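2024-03-18

Humidity logger checks, continued from the previous page. Cold cabinet is the Fogh, set to 5 °C, fan on low. Loggers are the four Arnari units, A to D. Unit C is the one that was dropped in August and has a cracked case clip. The clip is taped.

## Salt pots

Made up fresh. Old sodium chloride pot had dried to a crust on one side and I did not trust it.

- Sodium chloride, 150 g, enough distilled water to make a wet slush with solid showing above the liquid. Expected 75 to 76 % RH at both room and cabinet temperature.
- Potassium chloride (Trudusetti, opened bottle, lumps broken up in the mortar). Expected near 85 % at room temperature, a few points higher at 5 °C.
- Magnesium chloride. Expected 33 % or a little over.

Slush, not solution. Last time the potassium chloride went fully into solution on the bench and came back out in the cabinet as one hard plate stuck to the glass. Readings drifted for most of a day.

Each pot sits in the bottom of a clip-top jar with a mesh shelf over it. Logger goes on the shelf, sensor side down. No part of the logger may touch the salt or the wall. The greased seals are better than the dry ones, but wipe off any surplus, as grease on the sensor membrane is how we lost the previous unit B.

## Room temperature run

Loggers left overnight over sodium chloride, then read before the heating came on.

A and B agree within one point of expected and of each other. D reads slightly low but is steady. C reads 82 %, which is far too high to be a slow seal or a cool jar. Swapped C and A between jars and waited again. C still high in the other jar, A still correct. The fault goes with the logger.

Over magnesium chloride C reads close to normal. So the error is at the wet end only and a single offset will not fix it. Possible causes: contamination on the membrane, or sensor left too long near saturation. Vasilis Kelmendi had it in the wet store at Corkutitz all winter, so the second seems more likely. Have asked him whether it ever sat in standing condensate.

## Bake-out, unit C

Sensor board removed from case, battery out. Low oven at 57 °C with the door ajar, dry salt jar afterwards, then back over sodium chloride.

Result: reading has come down but is still above the others. Worth one more cycle. If it does not settle within two points after that, C is used for temperature only and gets a red label on the lid. Do not correct it in the spreadsheet. We did that with old B and two people applied the same correction.

## Cabinet run

Jars moved into the Fogh with A, B and D. Middle shelf, away from the fan outlet.

Time to settle is much longer than at room temperature, as expected. Took nearly 19 hours for B over potassium chloride before three successive readings matched. Write this into the procedure. The present wording says "leave overnight", and overnight is too short at 5 °C.

The defrost cycle shows up as a small step in temperature inside the jars and a larger, slower swing in humidity. Readings taken within an hour of a defrost should be thrown away. The controller does not log defrosts, so for now the only way to spot them is the step on the temperature trace.

Also noted:

- The cabinet display reads lower than A, B and D on the middle shelf. Its probe is at the back wall. Ignore the display for these runs.
- Door seal is stiff at the bottom hinge corner. A strip of paper pulls out there with no drag. Needs warming and reshaping, or replacing.
- Drain tray was full. Emptied.

## Load

Everything so far is with an empty cabinet and jars. Next stage is open shelf with vegetables in, to see how far the air humidity sits above the empty figure and how quickly it recovers after the door is opened. Load to be mixed, in a perforated plastic basket so that air can get through the sides: napa cabbage, other leafy greens, aubergine. Weigh the vegetables without the basket. Aubergine does not like 5 °C for long, so keep that run short or leave it out of the weight loss figures. 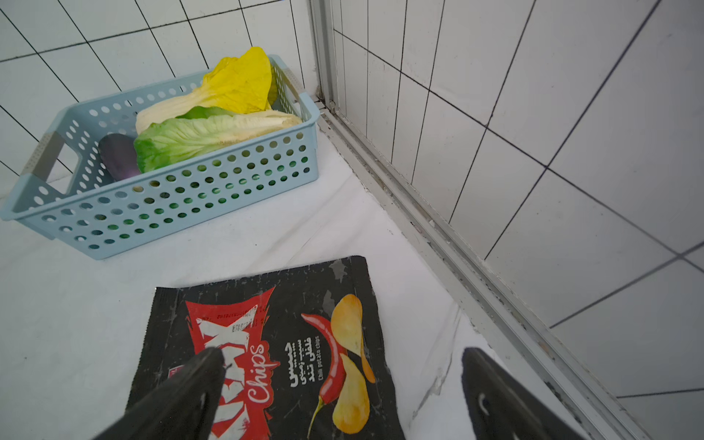
## To do

- Second bake-out for C, then sodium chloride again.
- Door seal.
- Change "overnight" in the procedure.
- Order distilled water and one spare jar seal.
- Check whether D is still low after the cabinet run or has come back into line.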